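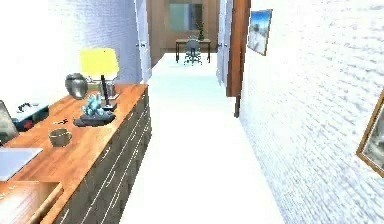
Hallway with sideboard and yellow lamp, from the interiors built at Stosus.

Who checks the room?

Ankica Todorova had 355 rooms in her queue on the morning we spoke. She builds and reviews computer-made interiors at Stosus, where the rooms are sold to companies that want to try out household and office robots before letting them near anyone's furniture. When she started, she placed most of the objects by hand. A program called Bestum does the bulk of that now, and a second one, Cusus, decides which rooms a person needs to look at.

The company calls this "assisted authoring." I asked her what the assistance felt like.

"Like getting a very fast coworker who has never lived in a house," she said. "It knows that lamps go on sideboards. It can put a bowl near the front and a vase toward the back and that's fine, people do that. Then you ask why there's a door where the hallway needs a door, and it doesn't have a why. It saw a lot of hallways."

She brought up a hallway while she talked. A long wooden-topped sideboard runs down one side, facing white brick, with a small desk and a light blue office chair in the room at the far end. My eye went to the yellow lampshade. Hers went to the floor.

"That's the part you have to think about. Can something get through? Can it turn? Can it tell that pale floor from that white wall when the light's this strong? I used to make those choices. Now I approve them."

I said that sounded like a promotion, which is how the company's own material describes it.

"They do say that. My pay didn't hear about it."

The time that was saved

Stosus brought in Bestum last September. Staff were told it would take over the dull work and leave them the interesting part. I have heard that sentence at enough workplaces to want to know who decides which part is dull, so I asked.

"Somebody who'd never done it," Todorova said. "Setting out small things on a shelf, that was on the dull list. I liked setting out small things. You'd think about who lives there. A person leaves a laptop open and a sheet of paper in front of it, so maybe they went to get coffee. You'd put the paper a little crooked. It was slow, sure. But it was when I noticed everything else. I'd be moving a bowl and I'd see that the drawers behind it couldn't open."

She doesn't claim the old way was better across the board. Some rooms were tedious, and she has no wish to go back to fixing the same chair in room after room. Before Bestum, a change to a door width could eat two days, and now it takes a coffee break. Her wrist hurts less. She told me that twice, and asked me to put it in.

"I'm not one of those people who hates it. The wrist thing is real. Write that down. What I hate is the arithmetic they did afterward."

The arithmetic went like this. There were 11 people building rooms when the program arrived. There are six now. None of them was laid off because of automation, according to the memo that went around; two contracts ended, two people moved to sales support, and one left and was not replaced. Todorova read me the memo off her phone in a flat voice and then put the phone face down on the table.

"So the time we saved went somewhere," she said. "It didn't come to us."

The target for each reviewer, meanwhile, has climbed to 500 rooms a week. I did the division on the back of my notebook and asked whether a person could really look at a room in the time that leaves.

"You can look at it. You can't walk through it. I used to go down the hall, into the back room, turn around, look at the door from the other side. Now I get the views the checker picked, and I click."

What the checker lets through

Cusus is the part I had come to ask about. It looks over every room and scores it, and a room with a high enough score skips human review. Stosus says the program agrees with its reviewers 98 percent of the time. It's a nice number, and I asked Todorova what it was a percentage of.

She laughed for a good while.

"Thank you. I asked that in a meeting. It's a percentage of the rooms we both looked at. When it agrees with me, we call it right. When I'm tired at four in the afternoon and I pass everything, it agrees with me then too."

There is a further problem, as she sees it. Reviewers are shown the score next to the room. If the number is high and you fail the room anyway, you have to type out your reasons. If you pass it, you press one key. She thinks anybody could guess what that does to a person's judgment by the end of the week, and she says her own has suffered.

"I've passed things I shouldn't have. I know I have. I'd rather say so than pretend the screen made me."

Corners are what she worries over most. She gave me an angle I would never have stopped on: two walls with a coarse blue-gray surface coming together, part of a gold-colored picture frame, a flat stretch of pale blue at the bottom. Right at the point where it all meets there is a small, lumpy, whitish thing. I asked her what it was.

"What do you think it is?"

I said I didn't know.

"Okay. So would you pass it? You've got a few seconds, and the score's good. Is it something a person set down there? Is it a mistake? Should a robot pick it up or go around it? Those are three different rooms, as far as I'm concerned. And the form has one box."

She left it on the screen for some time, and neither of us settled the matter.

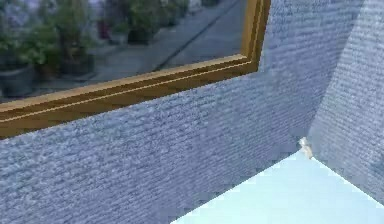
The customer's side

One of the companies that buys the rooms is Sadeghi, which is working on a machine to tidy offices at night. Todorova used to talk with their engineers every couple of weeks. They would tell her what the machine kept getting wrong, and she would go off and build it something awkward: glass things half hidden behind other things, a dark pen on dark wood, a chair left pointing the wrong way.

Those calls have stopped. Requests come in through a form now, and the form feeds Bestum directly.

"They check a box that says 'clutter, medium.' I don't know what medium is. I've asked. Medium is whatever the program does when you check medium."

I wondered aloud if the customer minded. More rooms for the same money is an easy thing to like, and a robot maker is hardly in a position to object to automation.

"They like it so far. They get a lot more rooms. If the rooms are all strange in the same way, it'll be a while before anyone finds out, and it'll be in some real office. Somebody who works there will find out. She'll come in and her plant's on the floor."

That is a guess on her part, and she said as much. She has no case to point to. Neither does the company have anything to show me that rules it out; when I asked what they do to test whether machine-filled rooms stand in well for real ones, I was sent the 98 percent figure again, this time in a chart.

What she would change

Her list is short and cheap. Hide the score until the reviewer has decided. Make passing a room take as many keystrokes as failing it. Send some of the rooms that skipped review to a person anyway, picked at random, and let that person move around inside. Bring back the calls with the customers.

She has put these in writing. The reply thanked her for her engagement and said the points would be considered along with the next version of the checker, which is meant to need fewer reviewers.

"I read that line a couple of times," she said.

I asked if she would still be there for the next version. She said she had a mortgage, and that she was teaching herself the scripting side of Bestum in the evenings, on her own time, with no promise from anyone that it would lead to anything. Her manager has told her it shows initiative.

Before I left she went back to the hallway with the yellow lamp and clicked to the next room. The score was in the corner of the screen, in green. She put her hand over it while she looked.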